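Home > Hair and Nails > Color at Home

Leave-in conditioner before or after box dye?

Posted by Akosua Agbenyega
February 4, 2025

Hello all. I color my hair at home with Kutolitz permanent cream, dark brown, and I have done so since June. My hair is relaxed and quite dry at the ends. The leaflet says to apply on unwashed hair and says nothing of leave-in products. My cousin puts Restden leave-in on her ends before the dye, as she believes it protects them.

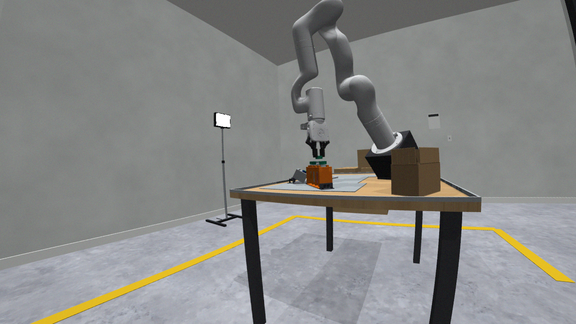

I tried it her way the last time, and my ends came out lighter than the roots. The gray at my temples also took very little color. Was it the leave-in, or did I wash it out too early? I waited 17 minutes and the leaflet gives a longer time, I think, but I threw it away.

What I would like to know:

- Can the leave-in stay on the ends, or must the hair have nothing on it?

- Is it safe to color the ends again now, or should I wait?

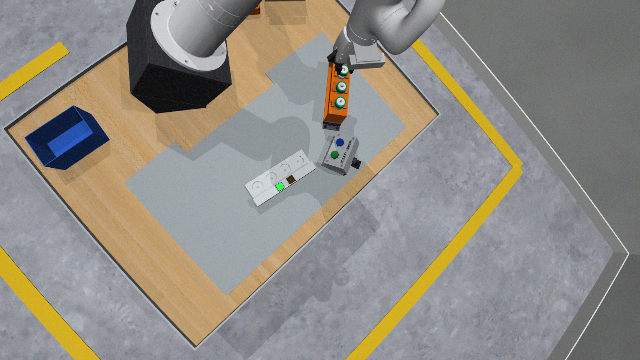
- Does a color-safe shampoo really make a difference? Akolgo is the only one my shop has.

2 answers

Ziltance
Member, 3,056 posts

I think you have two separate problems. A leave-in with silicone or heavy oil makes a coat on the hair, and the dye goes in slowly or unevenly. So for the ends, yes, the leave-in can be guilty. For the temples I think it was the time. Gray hair is often resistant and needs the full time from the leaflet. Most brands put the leaflet on their site, so please look there before you mix anything.

Next time I would color in sections and begin with the temples. Clip the rest away and write the order on a paper, otherwise in the middle of it you forget which part was first. I put numbered stickers on my clips. They have a plain black number on a white circle, like the 4 on the green cap in the last picture here, and I can read them even without my glasses. Do the ends last and only for the final minutes.

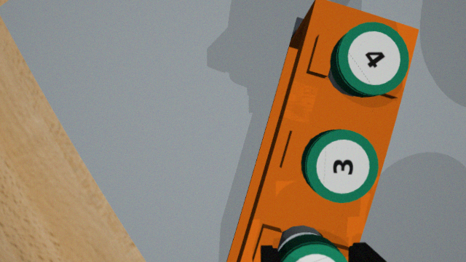

About coloring again: relaxed hair is already weakened, so please do not put permanent color on the same ends this week. A semi-permanent without ammonia is more gentle - but do the strand test first, and the skin test too, even if you know the brand. If you want your sections in a fixed order, number the clips once, black on white as on that green cap, and keep them in a bag with the brush. For the shampoo, I find that cooler water helps more than the label.

marg179

I always leave conditioner in and never had a problem. Maybe your box was old? Akolgo is fine but it smells strong.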